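Search this site Enter keywords Go

Keeping the picking cell running: a talk with the technician at Prukthorpe

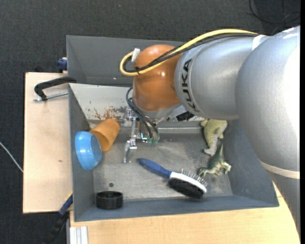
The technician who looks after the picking cell at Prukthorpe came to the job from elevator repair. She says the two trades have more in common than people expect. Both involve cables that bend in the same place all day long.

"With an elevator, you learn to look at the cable before you look at anything else," she says. "I do the same with the arm. I look at the loop by the wrist first, before I've got my coat off."

The cell is one KUKA arm, one gripper and one metal bin clamped to a table. It has been in her care for 18 months. Before that it was shared among whoever had time, and the maintenance record from those days fits on two pages, one of which is mostly a phone number for Narkisetti, the firm that did the original installation.

Her first change was to write things down. Every morning before the arm is powered up she goes through a short check and signs it. It covers the cable run, the hose fittings, the gripper linkages and the clamps on the bin, in that order.

"The order matters to me, probably to no one else," she says. "I start at the arm and finish at the table. If I get called away in the middle, I know where I stopped."

The cables take up most of her attention. They run along the outside of the arm and have to follow the wrist wherever it turns. If the loop is too short, the wrist pulls on the connectors when it rotates. If it is too long, it can catch on the side of the bin when the arm reaches down into a corner. She sets it by moving the arm slowly, by hand control, to each of the far positions and watching the loop the whole way.

"I've had it perfect at five positions and wrong at the last one," she says. "So you do all 6, every time you touch a strap. It takes most of an hour and there's no trick to it."

She uses straps and ties and replaces them often. She once tried a molded bracket from Elley, a supplier the site uses for other parts. It held the cables well, she says, but it held them too well. They could not slide at all, and the jacket on one of them began to wear where it left the bracket. She took it off after three weeks and went back to straps.

The hoses are simpler. She checks each fitting with her fingers, tugs it, and listens with the supply on. A leak at the wrist is usually small enough that the gripper still closes, only a little late, and the delay shows up in the logs before anyone notices it at the table. She has asked for the closing time to be plotted every 1,000 picks.

"A pick that takes longer than the last thousand did, that's a fitting or it's dirt," she says. "I look for the fitting first. It's quicker to fix."

The dirt gets into the linkages. The objects that go in the bin are ordinary household things and toys, and brushes in particular shed. She wipes the linkages down at the end of the day and goes over every fastener with a small wrench once a week. Fasteners on a gripper work loose, in her experience, from the fingers touching the floor of the bin. She does not blame the people who program the cell for that. The fingers have to go low to get under flat things.

Does the wear on the bin bother her?

"Not the scratches. Scratches are fine. Paint coming off I keep an eye on, and rust I'd like to sand back and touch up, but then you've changed how it looks to the cameras, and somebody has to redo their settings. So we agree on a date, and then the date moves."

The bin's position is another matter. The arm is taught where the walls are, and if the bin shifts, those numbers are wrong. It is held with ordinary bench clamps, and she tightens them each morning. After any knock she has the arm creep to a reference point over the floor of the bin and measures the gap. The worst she has recorded was a little over a quarter of an inch, after a table was moved next door.

She keeps the spares in a cabinet by the door: one complete set of hoses, a box of fittings, two fingers, and one signal cable, which came from Brzozowska and took nine weeks to arrive. She would like a second. The request is in.

Her longest repair so far was a fault that stopped the arm at irregular times through most of July. The error pointed to the gripper. She changed the gripper's connector, then the cable behind it, and the stops continued. The cause was a pin in the cabinet that had been pushed back slightly in its housing and lost contact when the room warmed up in the afternoon.

"I'd stopped looking past the wrist," she says. "All my faults had been at the wrist, so that's where I kept going."

The check sheet has had a line for the cabinet ever since. It comes last, after the clamps.

Get new interviews by email. Enter your address Sign up You can unsubscribe at any time.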